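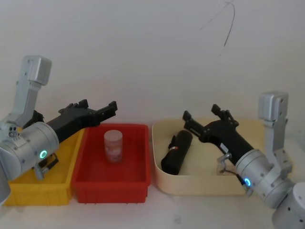
ok finished the Hegarty book on ice moons last night, thread incoming, typing between other things so bear with me

the book is Salt Water, Far Away by Éabha Hegarty. Brulier put it out in April. 300 pages plus notes. got mine at Phetsri, the one by the bus depot, they had a stack by the register

short version: buy it if you like Europa and Enceladus. borrow it if you mostly want Titan. Titan gets one chapter and it's the weakest

longer version —

she starts with the plumbing. like literally, chapter one is her kitchen pipes freezing one winter and her dad Cormac Fahy (stepdad? she uses both) thawing them with a hair dryer. six pages of that before you get anywhere near Jupiter. I almost quit. don't quit

because then she uses the pipe thing for the whole rest of the book. ice floats, ice insulates, pressure under ice, what salt does. by the time you hit tidal heating you've already got the picture in your head

tidal heating chapter is the best explanation I've read at this level. Europa gets squeezed and relaxed every orbit bc the orbit isn't a perfect circle, and it can't settle into a circle bc Io and Ganymede keep tugging at it. she draws it as three kids on swings. works great

the drawings are by Napaporn Phromma btw. pen and gray wash. all the diagrams are hers too and they're labeled right on the drawing, no hunting for a key at the bottom. more books should do that

one complaint, the Europa cutaway crosses the gutter and the ocean layer just dissapears into the binding. the ocean! the whole point of the book

Enceladus next. two chapters, both good. covers the plumes at the south pole, the four big cracks, Cassini flying thru the spray and tasting it basically. salts, silica grains, hydrogen. she goes slow on why hydrogen got people excited and I needed slow

tiny moon too. you could park it over Arizona with room left at the edges, more or less. I keep forgetting how small it is. all the photos are cropped tight so it looks like a planet

she is careful about life. careful to the point where my book group got annoyed lol. every time you think she's going to say it she backs up and lists what else could make the same chemistry

Oranuch Thongsuk (runs our group) thought it was the best thing in the book. Kanyarat thought it was like being handed a present and then told to wait in the hall. both fair

I'm with Oranuch. I've read too many of these where page 40 says "might" and page 90 says "will"

ok back, had to get the door

Titan. so. the chapter opens fine, thick orange haze, methane rain, Huygens parachuting down, landing on what looked like a creek bed with rounded pebbles. pebbles are water ice. she gets all that in and it's lovely

then it turns into a list. lake name, lake name, sea name, dune field. Kraken Mare gets one paragraph. Dragonfly gets like half a page!! a nuclear powered drone thing the size of a small car that's supposed to fly around on TITAN and it gets half a page

maybe she ran out of room. the notes say an earlier draft was nearly 700 pages so somebody at Brulier had a busy summer with the scissors

I would read the 700 page one. somebody get me the 700 page one

Ganymede and Callisto share a chapter. Ganymede has its own magnetic field, only moon we know of that does, and the aurora on it rocks back and forth less than it should if there was no salty ocean underneath. that's how they worked it out, with Hubble. never knew that. read it twice

Callisto she calls "the one who stayed home." little too cute for me but I did remember it so

Triton is in there too, at the back. geysers, orbits the wrong way around, probably captured. short and a bit sad, one flyby in 1989 and nothing since. she doesn't push it, just gives the year and moves on

no Pluto. she says in the intro it's a moons book and she's sticking to it. ok. I'd have let Pluto in

who it's for — grown ups who haven't done science since high school, or a teenager who's already kind of into it. there's math in exactly one place and it's boxed off so you can skip

I wouldnt hand it to a ten year old. the sentences run long and she assumes you know what a spectrum is till chapter five, where she finally explains it. that should've been chapter two, my other real complaint

audio: Kanyarat did the audiobook and says don't. every diagram turns into "as shown in the accompanying file" and the file is a pdf you have to go dig out of the Clikow app. she was driving. not ideal

ebook is fine on a tablet, I looked at the sample. drawings zoom ok. and no gutter so you get your ocean back

there's also a big slipcase edition with Phromma's prints, 49 bucks. saw it at Phetsri. nice paper. didn't buy it. thought about it the whole bus ride

somebody asked if you can see any of these yourself. the four big Jupiter ones yes, easy, binoculars will do it if you brace your elbows on something. little dots in a line, different line every night. Titan you want a small telescope. Enceladus you want a much bigger one and some patience

I use a Gramow tabletop, old, came with a wobbly finder that I taped. Titan shows up as a dot off to the side of Saturn. thats it. a dot. I still yelled the first time

she has a page on this at the back, "looking for yourself," with a chart of how the Jupiter moons trade places. wish it was longer. good page tho. the chart is one of those corkscrew ones and she tells you how to read it instead of assuming

also the index is good. nobody ever reviews the index. I looked up "salt" and it took me straight to the six places I wanted

what else

oh the radiation bit. Europa sits in Jupiter's belts and it's brutal there, so the spacecraft plan is to loop around Jupiter and dip in for quick passes, then get out again. she compares it to running into a cold lake and back out. fine. good. moving on

and she's good on how thick the ice is. as in, people don't agree. a few miles, fifteen miles, more. she lays out why each camp thinks what it thinks and doesn't pick. there's a nice part on the craters, how the shape of a dent tells you something about what's under it

writing overall: plain, dry, funny maybe once a chapter. the pipe stuff comes back on the last page and I'm not going to say how

things to read after, since two people asked already: she has a reading list, sorted by how hard it is. I've started on the easy end. ask me in a month

correction to the Enceladus post, I said the silica grains came from the plume flyby part, Cassini picked those up out in the E ring, which is fed by the plumes. she has it right, I had it wrong, page corner was folded over the wrong page

Oranuch just texted that the group is doing the Triton chapter again next time bc half of them hadn't got that far. fine by me. I'm bringing the binoculars if it's clear

my copy goes to Kanyarat next so she can finaly see the drawings. after that whoever yells first, replies are open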